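Unit 4: Sorting and Identifying Small Parts
Maintenance Fundamentals, Grestport evening section

Bring these notes to the Friday session. You will need a pencil, a ruler, a roll of masking tape and the blank parts cards from the Unit 3 packet.

## Why we sort before we store

Every shop ends up with a box of parts that came off something and never got put away. In the Skollum storeroom exercise you will be handed one of these boxes and asked to turn it into labeled bins. The work is slow the first time. Most of the mistakes come from people reading a label before they have looked at the part, so we do it in the other order: look, group, measure, then read.

## Setting up the table

Cover the table with brown kraft paper. Small dark parts show up well enough on it, white plastic shows up very well, and you can write on it. Smooth it out with your forearm and don't worry about the last few wrinkles. If an edge curls, tape it down so nothing rolls underneath.

Lay the parts out with space between them. A hand's width is plenty. Parts that touch get treated as one part, and then a bracket ends up in the electrical bin.

## First grouping

Use three groups to start: plumbing, electrical, and hardware. A small valve with a handwheel goes to plumbing. A circuit breaker goes to electrical, and so does any small component you suspect is electronic, even if you can't name it yet. Plastic brackets, clips and spacers go to hardware.

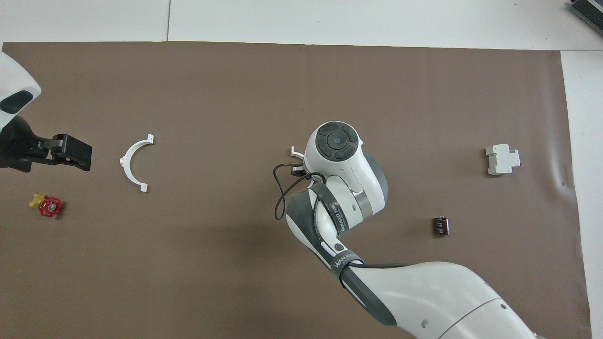 Leave anything you can't place on the paper and draw a circle around it in pencil. Come back to it after the rest is done. Don't start a "miscellaneous" bin during the first pass - it fills up faster than the other three.

## Notes on each group

**Valves.** Record the body color and the handwheel color, then the thread size if you can measure it. A yellow body is usually brass, but plated parts exist, so write "brass-colored" until you have checked. Handwheel color is not a reliable guide to what the valve carried.

**Breakers.** Stand the module upright to look at the front, then turn it to find the rating. Copy the rating exactly, including the letter. A loose breaker is never assumed to be good. It gets a yellow tag until it has been tested.

**Small electronic parts.** Handle by the edges. Copy any markings you can read and put a question mark where you can't. A half-read marking with a question mark is more use to the next person than a guess.

**Brackets.** Sketch the outline on the card. For a curved bracket, measure across the open ends and note whether the tabs are flat or drilled.

## Filling in the card

Each card has a bin number, a group, a short description and a count. The practice set uses bin numbers up to 512. Keep the description to one line, noun first: "bracket, half-round, white," "valve, small, red wheel."

You have 60 minutes for the exercise. Cards are collected at the end and go toward your Unit 4 grade.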